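Clearing and Wiping a Shared Worktable: Time, Order of Steps and Cloth Use

Student project report, Workplace Methods module
Desmond Oyelaran and Naima Salem
Lellside

1. Purpose

The project examined how a shared table with a wooden top is cleared, wiped and reset between users. The work was done at Calloway, where tables are handed over several times a day and the outgoing user is responsible for leaving the surface ready. The existing house rule, a single line on the Leltisari booking sheet, says only "leave table clean." Users read this line in different ways. Some wiped around their belongings, some moved everything to the floor first, and a few wiped nothing if the surface looked acceptable.

The aim was to compare two orders of work and to write a short procedure that could replace the line on the sheet. Cleaning products were not compared. The same mild soap solution was used in all trials.

2. Background

Wooden tops are less forgiving than laminate. Water left standing at a joint or under a cup can raise the grain or leave a ring, and dirt settles along the grain lines where a quick circular wipe tends to pass over it. General advice for wood surfaces is to use a well-wrung cloth, to wipe with the grain and to dry the surface afterward. This advice was taken as fixed for both methods.

Small items are the main difficulty in practice. A cup, a cloth and a few hand tools take up little area, but each one interrupts the stroke. The person wiping either lifts the item with the free hand or steers around it, and steering leaves an unwiped patch.

3. Methods compared

Method A (clear first). All items are moved off the top onto a side shelf. The whole surface is wiped in parallel strokes with the grain, dried, and the items are put back.

Method B (half and half). All items are moved to the left half of the table. The right half is wiped and dried. The items are then moved across and the left half is done the same way.

Each method was carried out 11 times. Both authors took turns wiping and timing. Before every trial the table was set with the same load: a cup, a folded cloth, a pencil tray and a notebook. Time was measured from the first touch of an item to the last item back in place. A fine chalk line drawn across the grain near the middle of the top served as a check for missed areas. Any chalk still visible after drying was recorded as a miss.

4. Results

Method A took a mean of 82 seconds. Method B was slower by about a quarter. The difference came almost entirely from handling, as each item in Method B is moved twice before it reaches its final position. Wiping time alone was close to equal.

Misses were recorded in 3 trials, all of them Method B. In each case the remaining chalk lay at the boundary between the two halves, where one pass had ended and the next had not started far enough over. An overlap of one hand width was tried afterward and removed the problem, but these extra runs are not included in the means.

5. Observations on cup and cloth

The cup was the item most often put back too early. When it was returned before drying, the base picked up moisture from the surface. Standing it on the side shelf until the end avoided this. Cups left near the edge were also more likely to be bumped by a sleeve during the long strokes.
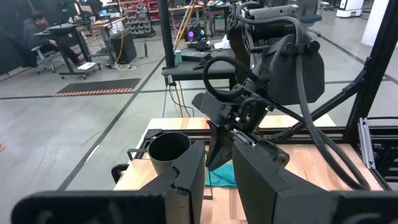 Photo: N. Salem / Calloway, table with cup and teal cloth. Project files, August.

Cloths were seldom put away. After a wipe-down the usual habit was to drop the cloth on the wood, where it stayed in a heap. A damp cloth in that state dries slowly and keeps the wood beneath it wet. A small cloth has a second drawback on a large top – it has to be refolded more often to present a clean face. The Flada cloths used in the trials were folded in quarters, giving eight usable faces before rinsing. One cloth was enough for a full table in every trial.

A rail on the side shelf was proposed for hanging cloths. The location was agreed on a Thursday walk-through, but the rail had not been fitted when this report was written.

6. Proposed procedure

Move everything to the side shelf, including the cup.
Wring the cloth until it no longer drips and fold it in quarters.
Wipe from the far edge to the near edge, with the grain, overlapping each stroke.
Dry with a second cloth.
Hang both cloths on the rail.
Return the items, cup last.

Method B with the overlap is kept as an alternative for tables with no shelf within reach.

7. Limitations

Only two people took part and both knew the purpose of the trials. The load was light and did not include anything heavy or fixed to the table. Fixtures mounted at an edge cannot be cleared and have to be wiped around by hand, and the time for this was not measured. The effect of repeated wiping on the finish of the wood would need a much longer period of observation.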